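Tromcombe Choir Opens New Score Library

Sep 5, 2024

The Tromcombe Chamber Choir has opened its library of printed music to other choirs in the region. The collection has 795 scores, and almost all of them are for mixed voices.

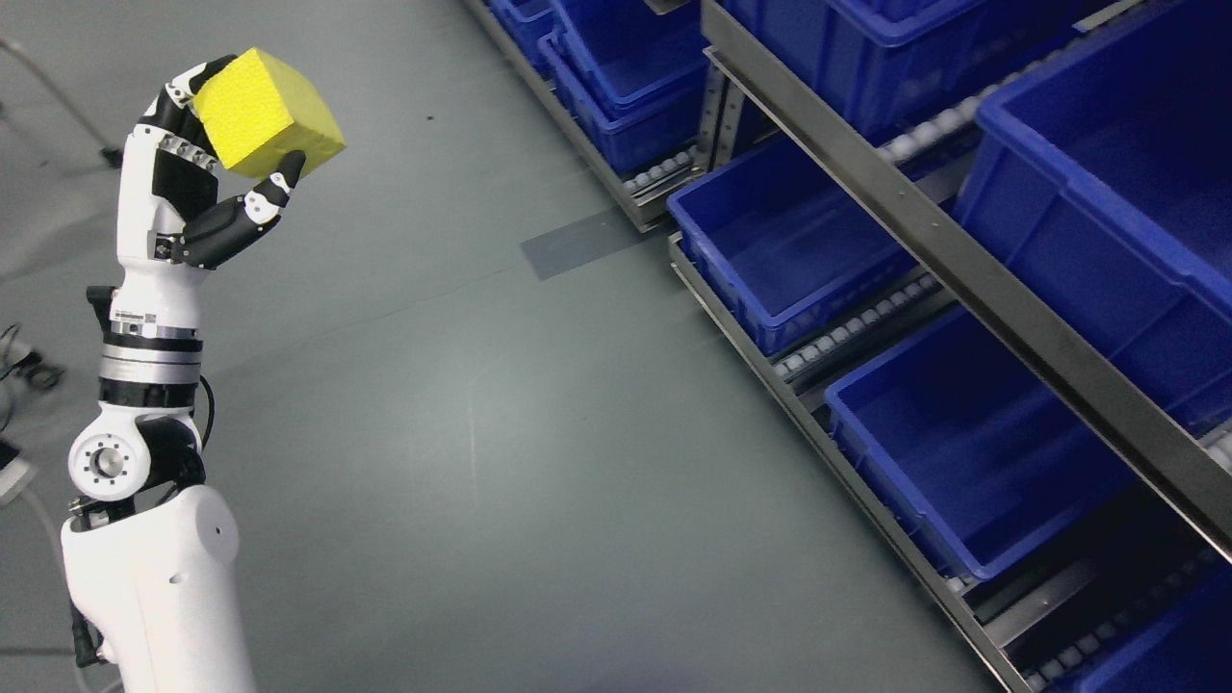 Singers can borrow a set for one concert season. The loan is free for groups with fewer than 101 members, and larger groups pay a small fee for the post.

The catalog was prepared together with the music publisher Lo Presti. It can be searched by voice, by language and by length of the piece.
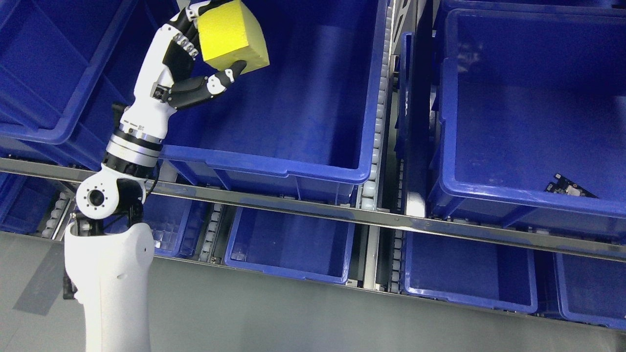

First concert with the borrowed music

The Evitz Singers will perform 2 works from the library in January, at the Gromico Hall. One is a short mass, the other is a cycle of children's songs.

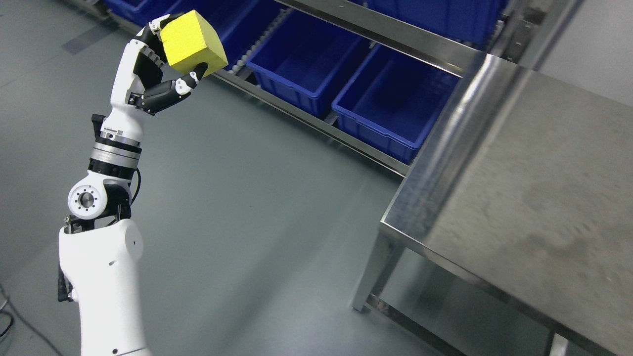 The cycle was written for school choirs and it is sung without piano. Each song is named after a simple toy or thing. The third one, "Yellow Cube," has the same bright color in its title as the foam cube in the robotic hand, and it is the shortest of all. Tickets will be sold at the hall from the middle of December.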